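Setting Up Shipping Zones and Flat Rates in Tazi

Section 4 of the Store Owner's Guide

Before you start

Set up your shipping zones before you open the store to customers. An order placed while no zone exists goes through with a shipping charge of zero, and Tazi does not go back and correct it later.

You need an account with the Store Manager or Owner role. Staff accounts can view zones but cannot save changes. You also need your warehouse address entered under Settings > Locations (see Section 3), and the weight of every physical product filled in. Products with a blank weight are treated as weightless and will fall into the lowest rate band.

How zones work

A zone is a group of places that share the same shipping rates. It can hold whole countries, states or provinces, or ranges of postal codes. When a customer types an address at checkout, Tazi reads down the zone list from the top and stops at the first zone that matches. Any zone lower in the list is ignored, even if it is a closer match.

Put narrow zones at the top and wide ones at the bottom. If you have a zone for one city and another for the whole country, the city zone has to come first.

Creating a zone

1. Log in to the admin panel and go to Settings > Shipping > Zones.

2. Click Add Zone in the upper right corner.

3. Type a name. Customers do not see it, so use whatever makes sense to your staff. The demo store uses "Urnville local" and "Rest of country."

4. Under Places, choose Country, Region, or Postal Code.

5. If you chose Postal Code, enter one code or range per line. Use a hyphen for a range and leave no spaces on either side of it. Do not use commas.

6. Click Check Places. Tazi marks in red any line it cannot read. Fix those lines and click Check Places again.

7. Click Save Zone.

Note: A zone can hold up to 2,000 lines of postal codes. If your list is longer, split it into two zones and give both the same rates.
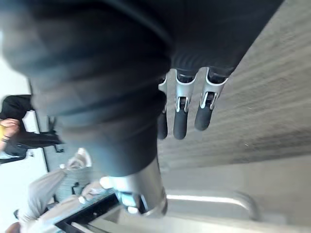 Ojārs Venckus
Documentation Lead, Tazi
Updated September 24, 2019

Adding rates to a zone

A zone with no rates blocks checkout for every address inside it. The customer sees the message "We do not ship to this address." You can use this on purpose to exclude a place, but it is also the most common reason for a support ticket in the first week of a new store.

1. Open the zone and click the Rates tab.

2. Click Add Rate.

3. Choose a rate type. Flat charges one amount per order. By Weight charges according to the total weight of the cart. By Order Value charges according to the subtotal after discounts.

4. Enter the name the customer will see, such as "Standard delivery." Keep it short. Long names wrap badly on phones in the Stunow theme and can push the price onto its own line.

5. Enter the amount in your store currency. Do not type a currency sign.

6. For By Weight and By Order Value, fill in the From and To boxes for each band. Start the first band at 0. Leave the last To box empty so that it covers everything above.

7. Click Save Rate.

Repeat these steps for each delivery option you want to offer in the zone. Rates appear at checkout in the order you list them, and the first one is selected by default. To change the order, drag a rate by the handle on its left side, then click Save Order.

Caution: Bands must not overlap or leave gaps. If one band ends at 2 kg, start the next at 2 kg as well. Tazi counts the From value as part of the band and the To value as the start of the next one. A band starting at 2.1 kg would leave a gap, and a cart weighing 2.05 kg would get no rate at all.

Free shipping over a set amount

Free shipping is built from ordinary By Order Value rates. For example, to charge 6.95 on small orders and nothing on orders of 50 or more:

1. Add a By Order Value rate to the zone.

2. In the first band, enter 0 in From, 50 in To, and 6.95 in Amount.

3. Click Add Band. Enter 50 in From, leave To empty, and enter 0 in Amount.

4. Save the rate.

5. If the zone already has a flat rate with the same name, delete it. Otherwise the customer will see both.

Note: The subtotal is taken after coupon codes. A customer who uses a coupon that brings the cart below the limit will be charged for shipping. To use the amount before coupons, go to Settings > Shipping > Options and turn on Ignore Coupons for Shipping Bands. The setting applies to the whole store and cannot be changed for one zone only.

Testing your rates

Test every zone with a real address format before you publish.

1. Go to Settings > Shipping > Test.

2. Enter a postal code and country.

3. Pick one or more products and set the quantities.

4. Click Run Test.

The result shows which zone matched and every rate the customer would be offered. If the wrong zone comes up, check the order of your zone list first. Run at least one test on each side of every band limit.

If you changed a rate and the test still shows the old amount, go to Tools > Cache and click Clear Shipping Cache. Customers who already have the checkout page open will keep the old rate until they reload.

Moving rates from another store

If you run a second store on the same account, you can copy zones across as a CSV file. Click Export on the Zones page of the first store and Import on the Zones page of the second. Zones keep their order. Rates come across with the same numbers, even if the two stores use different currencies, so go through each amount by hand after the import.

Caution: Import replaces all existing zones in the second store. Export those first and keep the file.

Stores moved over from Staltton cannot use Import with the original Staltton file, because its column order is different. Download the blank template from the Import window and paste your columns into it. Mostafa El Khatib on the migration team keeps a converted template for stores with large postal code lists. Ask for it through Help > Contact and put "Migration" in the subject line.

Known issues in this version

Dragging zones on a touch screen sometimes saves the old order. Use the up and down arrows on tablets.

The Test page ignores products set to local pickup only.

Band limits entered with a decimal comma are rounded down when you save. Use a period.

Next: Section 5, Taxes and Invoices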